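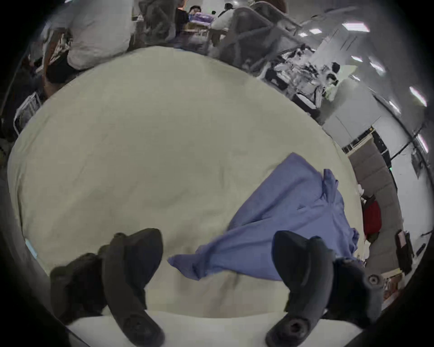
Chapter 9
Software for Soft Things: Perception, Planning and the Trouble with Cloth

9.1 What the demo leaves out

Most chapters on cloth handling start with a success story. A shirt gets folded, the arm backs away, and the reader is invited to believe that the problem is nearly closed. We would like you to begin in a worse mood. Look at the blue fabric between the two fingers at the head of this chapter and try to write down its state. Where are its corners? Which side is up? How many layers lie under the highest fold? If you can't answer from the picture, ask what you expect a network to do with the same pixels.

A rigid part has a pose. Six numbers will place a metal bracket in space, and a planner can take those six numbers and go to work. A crumpled piece of fabric has no such short description. You can model it as a mesh with thousands of points, but a camera sees only the outer surface, and the folds hide the rest. Software that claims to "estimate the state of the cloth" is always estimating something smaller: a grasp point, an outline, a flatness score, a guess about one corner. There is nothing wrong with estimating a smaller thing. The trouble starts when the smaller thing gets reported under the larger name.

9.2 A working case

The running case in this chapter is the Clandeck stack, a control and learning package used on a textile sorting project at Handthorpe. The training set held 3432 demonstrations recorded with hand-held grippers. The first report on the project called this a "large and varied" set. We will spend some time on both adjectives.

Large compared with what? The set covered 11 kinds of fabric item, but two of them, plain squares and hand towels, made up more than half of the recordings. Varied in what sense? The fabrics differed in color and size, while nearly all the work surfaces were pale and flat. A policy trained on such data may learn to find cloth. It may also learn to find whatever is darker than the table. Both policies will score well on a test set drawn from the same tables, and the score won't tell you which one you have.

The Grutbridge trials, which came later, used a dark bench. Grasp success fell sharply in the first session. The team added color changes to the training images and the numbers recovered in part. Notice what that episode does and doesn't show. It shows that background color mattered. It doesn't show that color was the only shortcut the policy had found, and no one at Grutbridge ran the tests that would have settled it.

9.3 The view from the gripper

A camera carried on the tool has real advantages. The fingers stay in nearly the same part of every image, so the software always knows where the hand is relative to what it sees. A wide lens keeps the fabric in view during the approach, when a narrow one would lose it.

The costs are easier to forget. A wide lens bends straight lines. The edge of the cream cloth in the opening picture curves like the rim of a dome, and the row of chair backs bends across the top. You can correct for this with a calibrated lens model, or you can feed the raw image to the network and hope it learns the correction. The second choice is common and often works. It also ties the policy to one lens. Swap the camera for a slightly different model and you may have a new problem that looks like the old one.

Then there is everything past the work surface. People at other tables, ceiling lights, a door, a pile of purple items: all of it goes into the image, and the network isn't told which parts matter. Some teams mask the background. Others argue that a busy room makes the policy sturdier. We have seen the second claim made many times and tested properly very seldom. A fair test would hold the fabric fixed, change the room, and report the difference.

9.4 From human hand to planned motion

Demonstrations made by hand carry a quiet assumption, that a robot can repeat the path a person took. A wrist can turn in ways that a given arm can't reach. Clandeck handles this with a filter named Baxter, a module that throws out any recorded path breaking the joint limits of the target arm. In principle this is sensible. In practice it discards the awkward grasps first, and awkward grasps are the ones people use on badly tangled fabric. The filtered set is cleaner and easier, and reports rarely mention how much easier.

Timing deserves the same suspicion. A person closes the fingers, feels a slip, and adjusts. The log keeps the finger width and the motion. Unless the tool also measures force, it keeps nothing of the feel. The learned policy copies the adjustment without access to the signal that caused it.

9.5 Before you read on

Keep a blank page for each method in this chapter and write down two things as you go: what the software is given, and what it is said to know. Section 9.6 starts with grasp point detection from a single image, where the gap between the two is smallest and the measurements are simplest to check.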